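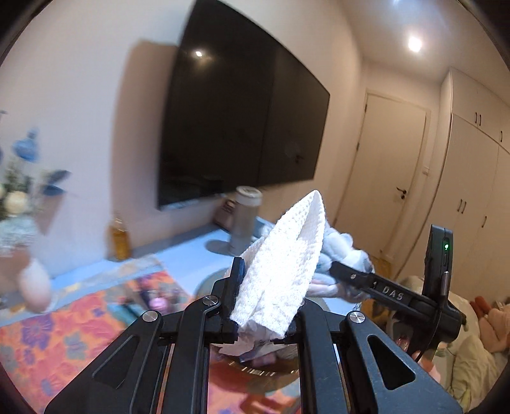
芫荽（香菜）在Gusby一带主要靠农户自留种，一季收完晒干，装袋放到下一个播种期再用。每年都有人反映出苗不齐，补种一遍要多花种子和人工，合作社却一直说不清问题出在种子、土壤还是播种方法上。本项目只处理其中的第一项，即种子本身的发芽能力，办法尽量简单，让农户在家里也能重复。发芽床没有用实验室的专用滤纸，用的是普通白色厨房纸巾，表面有凹凸压纹的那种，揉皱、折叠以后还能展开再用。纸巾在镇上小店就能买到，农户不用另外添置东西。

一、项目背景

本报告是农业经营专业课程项目的最终稿，提交日期为2018年7月6日，星期五。项目由我和同组的Min-kyu Hwang共同完成，指导老师是Zorica Softić。Min-kyu负责联系农户和收集样品，我负责发芽试验和数据整理，访谈由两人一起做。

合作社的芫荽有两条销路。鲜叶卖给Herby，每周送货；干籽卖给Çınar的香料加工厂，一年收一次。Herby对每次送货的数量有约定，不足的部分要从下一期货款里扣。出苗不齐的地块采收时间前后拉得很长，凑不够一次送货的量，农户对此意见最大。干籽这条线受影响较小，但价格也低。

合作社考虑过统一购买Troketti的商品种子。价格比自留种高出不少，而且多数农户更喜欢本地品种的叶形和香味，Herby的采购员也表示希望继续收本地品种。所以在决定换种之前，需要先知道自留种到底差多少，是户户都差，还是只有个别人家的差。

二、样品与方法

样品来自6户农户，编号为甲、乙、丙、丁、戊、己。每户从存放的种子袋上、中、下三层各取一把，混匀后装入纸信封，写上编号和取样人。芫荽的一个果实里有两粒种子，播种前农户一般会用鞋底或木板把果实搓开。我们也用木板搓开，挑出单粒，去掉破碎的和有虫孔的。搓开后每户随机数出400粒，分成四组，每组100粒。

具体步骤如下：

纸巾浸透清水，提起来到不再成串滴水为止，平铺在托盘上。
种子按十行十列摆好，上面再盖一层同样处理过的纸巾。
连纸巾一起松松地卷成筒，立放在带盖的塑料盒里，盒盖留一条缝。
盒子放在教学楼一层的储藏间，避开阳光，每天早晚各看一次，纸巾发干就用喷壶补水。
第7天第一次计数，第14天第二次计数。胚根长出、幼芽形态正常的算发芽，只露白不伸长的不算，发霉腐烂的单独记下并取出。

储藏间没有控温设备，室内温度每天记录，六户的样品放在同一层架子上，条件基本一致。

三、试验结果

编号　第7天发芽数　第14天发芽数　最终发芽率
甲　212　341　85.25%
乙　188　326　81.50%
丙　97　243　60.75%
丁　205　338　84.50%
戊　64　198　49.50%
己　176　309　77.25%

甲、丁两户最好，乙户接近，己户稍差。丙户和戊户明显偏低，而且发芽慢，第一次计数时离其他几户已经有很大差距。这一点对鲜叶生产的影响可能比最终发芽率更大，同一块地里早出和晚出的苗混在一起，采收时只能分几次割。

四组重复之间的差异，甲、乙、丁都很小。戊户有一组比其他三组低，翻看记录，那一组靠外侧的纸巾有一天早上边缘发干，补水晚了。这组数据没有剔除，仍按原数计入。霉变种子主要出现在丙户，戊户也有一些，但没有丙户多。

四、储存情况访谈

取样时我们顺便问了储存的做法，内容包括收割时间、晾晒天数、容器和存放地点。

甲户和丁户都是等大部分果实变褐以后才割，倒挂在棚下阴干，再脱粒，装布袋挂在屋内梁上。乙户做法相近，只是装在铁皮桶里，桶盖不封死。己户的种子放了两年，自己也知道是陈种，今年本来打算掺着新种用。

丙户收割后赶上下雨，没有晒透就装进了塑料编织袋，放在牲口棚隔壁。户主说开袋时能闻到一股闷味，但觉得晒一下还能用。戊户的种子外观很干净，颗粒也饱满，我们最初以为会是最好的一批。后来问到，这批种子曾在屋顶铁皮上暴晒，之后装进密封塑料桶，整个夏天放在朝南的阳台上。高温很可能是主要原因，但本次试验没有专门设计对照，不能下定论。

五、费用估算

若播种密度不变，要得到和甲户同样多的苗，丙户需要多播约四成的种子，戊户需要多播七成左右。自留种的直接成本很低，多播本身花不了多少钱，真正的支出在补种和间苗的人工上。两户都雇过短工补种，工钱加起来已经超过向甲户或丁户换种所需的费用。

改购Troketti种子的方案，我们按合作社提供的报价算过一次，对丙、戊两户勉强划算，对另外四户不划算。如果只由这两户购买，又达不到对方的最低起订量。Softić老师建议把户间换种也列为一个方案，访谈中甲户表示愿意换，条件是对方用劳力或者干籽抵。丁户没有明确答复，说要看今年收成。

六、存在的问题

样品户数少，而且都是合作社主动推荐的，没有抽签。储藏间夜里降温，头几天偏凉，可能使各户的第一次计数都偏低。纸巾卷的松紧靠手感，两个人卷出来不完全一样，后面几批改为由我一个人卷。另外，室内发芽率和田间出苗率是两回事，播种深度、板结和浇水都没有考虑在内，表中的数字不宜直接拿去推算田里的苗数。

Min-kyu还提出，果实搓开的力度会伤到种子，各户习惯不同。我们统一用木板搓，等于把这个因素去掉了，农户自己操作时结果可能更低。

七、给合作社的建议

播种前先做一次纸巾发芽，农户自测不必数400粒，取100粒即可，第14天看结果。发芽率在七成五以上的照常播，低于这个数的先和邻户换种，换不到再考虑购买。

种子晾干后装布袋或不封死的容器，放屋内阴凉处，不要放阳台、屋顶和牲口棚旁边。袋子上写明收割年份，陈种和新种分开放。

合作社可以在9月秋播之前统一收一次样，测试结果贴在收货点，愿意换种的农户自己登记。所需的只有托盘、纸巾和一个有人看管的房间，收货点后面那间小屋可以用，门锁需要先修。

附件：各户每日观察记录表、室温记录、访谈提纲。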